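Home Rooms Desk & Paper Seasons Back issues
Search Jin Type a word and press enter

A Little Yellow on the Ledge

I have been thinking about silk flowers ever since I came home from Voltodow in August, which my family finds very funny, as I was the one who threw out my grandmother's. They lived on top of her refrigerator for most of my childhood, pink once and then a sort of tea color, and when we cleared the house I put them straight in the trash and felt quite pleased with myself. I would give a good deal to have them back.

What changed my mind was a plain white workroom. White walls, wood underfoot, black office chairs, desks with laptops open on them, cables going wherever cables go. I had come to write about work tables (I will get to the tables, I promise) and within a minute my eye had gone to a small bunch of yellow-orange blossoms with green leaves, and for the rest of my visit I kept checking on them, the way you check on a cat in a strange house.
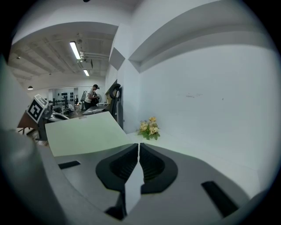
Why a small bunch does so much

I have a theory, and like most of my theories it began in the kitchen. In a busy room – flowered curtains, a shelf of mugs, somebody's raincoat over the door – a bouquet has to be enormous before it gets any attention. Put a small one against a blank white wall and it has the whole stage. At home I tried mine on the piano, the bookcase and the bathroom windowsill before admitting that the best place in the house was the dull stretch of ledge by the back door where we drop the mail.

Color matters too, of course. Yellow-orange is friendly in cold light. I had bought a very tasteful cream bunch first, and it simply vanished against the paint, so back it went, and I came home with marigold colors and a bag of peaches I hadn't planned on.

And then there is the folder! I promised tables, and a table is mostly a matter of what you let lie on it. A translucent plastic folder in pale green is the sort of thing you find in any stationery store, and I had never once thought of it as pretty. Lying at a slant across a square white table, with the flowers up at the corner, it looked like something chosen. 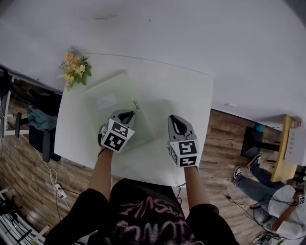

JIN MAGAZINE | THE DESK & PAPER DEPARTMENT

Naturally I went home and bought folders. My local shop carries the Gusteo kind, and I took 2 in green and then went back for more, as you do. They now hold the warranty papers, the piano lessons, and the recipes I tear out of magazines (this one included), and because the plastic lets a bit of the page show through I can usually guess which is which before I open it. Usually. The dishwasher warranty spent 17 days among the soups.

Light is the other half of the business. Long ceiling tubes will never be anyone's idea of romance, and I say that as a person who owns nine lamps, but they are wonderful for sorting paper. Under a bright, even light you see the coffee ring, the missing page, the dust on a petal. I do my filing at the kitchen counter under the strip light now, and save the lamps for reading. 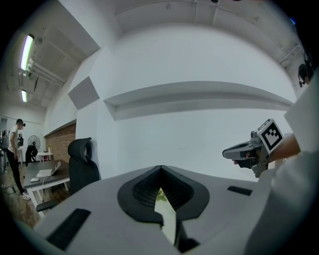

One reader of our Neteo newsletter wrote back that I was being far too gentle about the dust. Silk flowers, she said, should go under the hair dryer on its cool setting every month, and hers have lasted through three apartments on that treatment and nothing else. She also keeps a folder for each room of the house, with the paint card inside, and I have already stolen the idea.

My own bunch has been by the back door for 60 days. I turn it now and then so the other side gets a look at the room, and last week my sister leaned in to smell it before she caught herself.

589 shares 17 comments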